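Plornow
News and Media
Media release, December

Robots that feel their way around the office: Plornow researchers share results on reaching into cluttered, half-hidden spaces

A research team at Plornow has released the results of a study into how a two-handed robot can work in the awkward parts of an ordinary office, where chairs, desk legs and cupboard doors get in the way of a clear view.
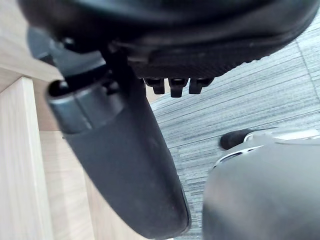
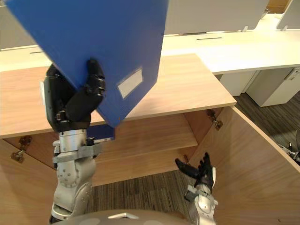
An office chair from underneath, as the wrist camera sees it, and a blue file box in the robot's left hand at the open cabinet.

RESEARCH AND INNOVATION

Anyone who has ever crouched beside a desk with one arm in a cupboard and the other hand full of paperwork will have some sympathy for the problem that Reet Sakalauskas and her colleagues set themselves. Their method, which the team has named Worneo, helps a robot decide which of its cameras to believe when its own arms, or the furniture, are blocking part of what it needs to see.

Most robots that handle objects carry a camera up high, where it takes in the whole work area, and many carry a smaller one down near the hand as well. The two views are commonly blended in the same way from the start of a job to the end. Worneo learns to shift its attention between them from moment to moment, and it keeps a short memory of what each camera saw last, so that a shelf doesn't drop out of the robot's reckoning the instant a file box passes in front of it.

"We had become very good at clean tables, and I think we were all a bit proud of that," said Reet Sakalauskas, who leads the project. "Then you put the same robot next to a desk and a swivel chair and it's a different world altogether. The wrist camera is looking at the bottom of a seat, the head camera is looking at the back of the robot's own hand, and somewhere between the two there is enough information to finish the job. Getting at that information is what the past couple of years have been about, and I'm so pleased with where the team has ended up."

The study was carried out in a furnished office at Plornow's Grodberg site, using everyday desks, chairs and storage cabinets. The robot was asked to take file boxes out of cabinets, put them back, and move them between shelves and desktops while the furniture was shifted about between attempts. Cabinet doors were left at different angles, and chairs were rolled into spots where a busy person might well have left them.

Over 900 attempts, the team compared Worneo with a standard method that gives both cameras a fixed weighting. In the most crowded layouts, the standard method completed 58 per cent of its tasks without help. Worneo cut the number of unfinished tasks in those same layouts by 40 per cent, using the same robot, the same cameras and the same set of training demonstrations. In the more open layouts the two methods performed much alike, a result the researchers had expected and were happy to see confirmed.

Austra Adomaitis, who designed the memory component, said the most satisfying part was watching how the system's preferences changed as a task went along.

"You can plot which camera it's leaning on, and the curve makes a lovely kind of sense," she said. "Out in the open it favours the head. As the hand goes past the edge of a cabinet door, it starts to listen to the wrist, and if the wrist view is mostly chair then it falls back on what it remembers. We never wrote any of that down as a rule. I must have bored everyone at lunch with those plots — I had them on my phone for a month."

The team is equally open about where the method falls short. Worneo's memory is brief, and if a piece of furniture is moved while neither camera has a view of it, the robot can carry on as though nothing has changed. Glossy surfaces and deep shadow still cause trouble for the wrist view, and the swivel chair remains a stubborn opponent, as its arms and base can turn independently of one another. Tasks that call for a firm two-handed grip on a heavy item were outside the scope of the study.

Ye-ji Min, who ran the trials, is now working on a version that will nudge an arm or tilt the head to get a better look before committing to a reach. Early work on that question has begun at Grodberg and will continue through the winter with partners at Rolland, where the layout of the offices is quite different and the cabinets, she reports cheerfully, are a good deal deeper.

"I'd love to see how it copes with somebody else's idea of a tidy office," she said. "We've got to know our own furniture very well by now, perhaps a little too well, and it will do us good to be surprised."

The team plans to share the task descriptions and the scoring sheets used in the trials, so that other laboratories can set up comparable layouts with whatever desks and cupboards they have on hand. Groups interested in taking part in the next round of comparisons are warmly invited to get in touch.

The researchers wish to thank Piret Paulauskas, who organised the workspace and its many rearrangements, and all of the staff at Grodberg who lent their expertise along the way.

Media contact
Dace Ots, Communications, Plornow
Interviews with the research team are available on request, mornings preferred.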